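About us

Lomesum Robotics Club began with a borrowed room, a kettle and a rather hopeful notice on a library board, and we are still a little surprised (and very pleased) at how many people answered it. We are a club for anyone over sixteen who would like to learn how robots work by making them do ordinary jobs. Some of our members are studying engineering, some are retired, a good few had never touched a screwdriver before they came, and we honestly can't tell you which sort makes the better club member. Probably the ones who stay to tidy up!

What we do

Each year the club picks one household chore and sticks with it. We have tried laying a table and sorting cutlery, and we spent a long and sticky winter on jam jar lids. This year's chore is laundry, which everybody voted for and which is far harder than any of us thought when we put our hands up. A shirt never lies the same way twice, you see. Pick up a mug and it's still a mug, but pick up a sleeve and the whole shirt changes shape on you, and whatever you had planned for the collar has to be thought out all over again.

So we go slowly. New members start with a single cloth and learn to take hold of a corner, lift it and lay it down flat. After that come towels, then T-shirts, and at last the mixed pile, with a bin at the back and two arms to share the work between them. Most of our evenings are spent at the mixed pile now, and it's a lovely, fiddly, maddening thing to work on with friends.
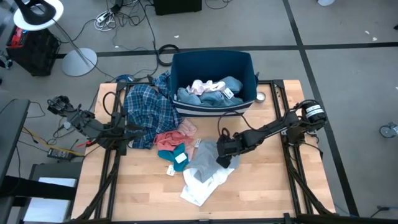
Pin-yu Lo would like it put on this page that the plaid shirt is harder than all the rest together, that anyone who thinks otherwise is welcome to come and try it, and that joining the club was still the best thing to come out of a very dull spring.

How the teams work

We split into four teams, and every team has its own patch of the problem. Gronda looks after gripping, and its members will talk to you about fingertips for as long as you let them. Liu works on cameras and on telling one piece of cloth from another when they are all in a heap. Lunance writes the folding steps, and the fourth team, which has never settled on a name, keeps everything bolted together and running. You can change teams whenever you like, and most people do at least once, usually after hearing something interesting over the biscuits.

Every go at the pile is written up in the club logbook, good or bad, with a line or two on what was tried. We had reached entry 429 when this page was last looked over, and some of the early ones make very funny reading. Please do ask to see it when you visit. The handwriting is a trial but the drawings are excellent.

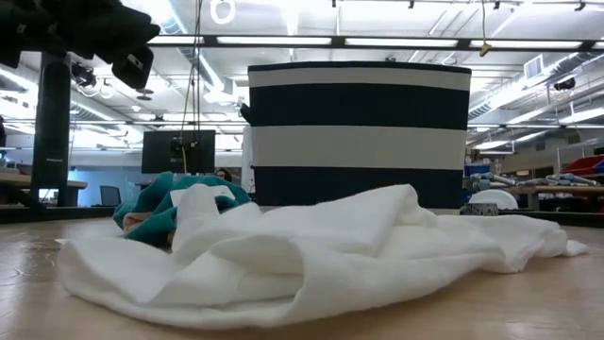

White cloth, teal cloth and the striped bin on the laundry table.

Joining us

We have room for 30 members and take new people twice a year, with the next group starting in November. You don't need to own any tools or know any programming, and we would much sooner have someone curious who asks a lot of questions than someone who has read all the books. Come along for an evening first, have a cup of tea, meet the teams and see whether you like us. If you do, there's a short form to fill in and a safety talk to sit through (it's a good one, with plenty of stories), and then you'll be given your first cloth.

We are also always glad of old clothes. Anything clean will do, the odder the better, and we are rather short of things with hoods.

Page last updated September 30, 2019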